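The Small Car Shelf

I own 368 toy cars. I know this because the insurance form had a box for it, and once you have filled in a box like that you can't go back to telling visitors you've "got a few". The insurer was not interested, by the way. The form came back with a line through the box.

The cars live in the back bedroom, on shelves I put up myself, which you can tell by rolling anything along them. Each shelf is 1260 mm long, the width of the wall between the window and the wardrobe, and the slope is to the left. The heavier trucks go at the left-hand end, where they'd finish up anyway.

What follows is a wander through the favourites, with a line or two each. They aren't in order of value. The value of the whole lot would get you a decent esky and perhaps something to put in it.

TOP SHELF

The Sukano fire engine. Red once, now mostly a warm grey. The ladder goes up and has to be talked down again. Came in a biscuit tin with nine marbles and a key to somebody's shed.

The Sukano fire engine, second copy. Bought for parts, turned out to be better than the first, and now the first is for parts. I haven't had the heart to move them around.

Skidel milk float. No driver, no milk, three wheels on a vehicle that left the factory with four. Bernice Amegashie swapped it to me for a tin bus and has asked after the bus twice a year ever since. The bus is very well, thanks Bernice.

Skidel ute, green. The tray has a bite out of it. I've had a good look at the bite and I believe it was a child, though I wouldn't rule out a small and determined dog.

Skidel ute, also green. I forgot I had the other one.

MIDDLE SHELF

The middle shelf is where the colour starts. It's at eye level from the doorway, so it gets the cars that can stand being looked at, along with a couple that can't but fitted the gap. Morning light comes in low and catches the glossy ones, and for twenty minutes or so the whole arrangement looks like something a person might have planned. Then the sun moves off and it's a bedroom full of toys again.

The yellow one is the car everyone reaches for. Grown adults who have told me in the hallway that they're not really car people will walk straight past a perfectly good ambulance to get to it. I put it down to the shape. You can't draw a rounder car without it becoming a ladybird.

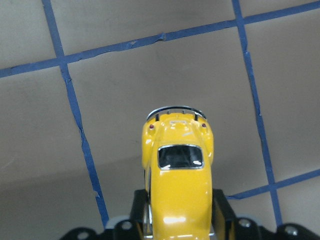
The yellow one from its better end: chrome bumper, two tiny red taillights, oval rear window.

I've always preferred this car from behind. The front of a round little car is all charm and knows it, but somebody took trouble over the back. There are ridges moulded into the engine lid, and the window gets a chrome surround of its own, on a thing meant to be driven off the arm of a sofa. The taillights are no more than dots. I couldn't paint one that small, and the evidence of my attempt to do so is on a blue sedan further down the page.

It came from a church fete in May, from a table where everything was a dollar except the jigsaw puzzles, which were fifty cents on account of nobody being prepared to swear to them. I paid with a two-dollar coin and was given a scone as change.

Wovlow ambulance. The perfectly good ambulance mentioned above. The back doors open. Please, if you visit, open the back doors and say something nice.

Wovlow sedan, blue. Restored by me. I've turned it to face the wall.

Wovlow caravan. Has a tiny door with a tiny handle, and inside is a grain of rice. It was in there when I bought it and I regard it as original equipment.

Valentini racing car, silver, number worn away. My aunt insists it was a seven. My cousin says four. They have both stopped bringing it up at Christmas, which I count as the collection's main contribution to family life.

Valentini racing car, red. Fast down the hall. Less so round the corner by the laundry, as the skirting board will tell you.

BOTTOM SHELF

Mostly working vehicles, plus anything I don't want kids standing on a chair to reach. These get handled the most and look it.

Skidel tip truck. Still tips. Still has sand in it, and I've decided to leave the sand alone, as it's the only holiday souvenir I own and it isn't even from my holiday.

Cement mixer, maker unknown. The drum turns when you push it along and makes a noise like someone looking for a teaspoon. Nephews adore it. Their parents have asked whether it could be kept somewhere higher.

Sukano tow truck. The hook is a bent paper clip. I'd like to say that was a previous owner.

Tractor. Just a tractor. I've got no story for it whatsoever, but it was at the end of the row and would have felt left out.

A FEW THINGS PEOPLE ASK

No, I don't keep them in their boxes. I have very few boxes. The ones I do have are full of wheels.

Yes, I've counted the wheels. There were 300, and then I found another tin.

Dusting is done with a soft paintbrush, one shelf at a time, with the radio on. A full round takes most of a weekend and by the end the first shelf wants doing again. Nkrumah Nyarko, who has a glass cabinet, has offered to show me his glass cabinet. I've seen it. It's a lovely cabinet. It holds about 200 cars and he needs a step stool and a key to get at any of them.

I'm not selling the yellow one. I've had two offers and a strongly worded hint. I will consider swaps for the second green ute, the blue sedan (sight unseen only) and any number of left front tyres.

If you have a Skidel milk float wheel -- rear, grey, a bit smaller than a shirt button -- please write. I've tried an actual shirt button. It works on carpet.

The next lot of pictures will be the buses, once I've found the lid for the double-decker. It was on the windowsill.

Last updated: May
14 comments | 31 shares
Contact: use the form on the front page, and say which shelf
© Small Car Shelf. Words and pictures are mine, please ask first.
Back to top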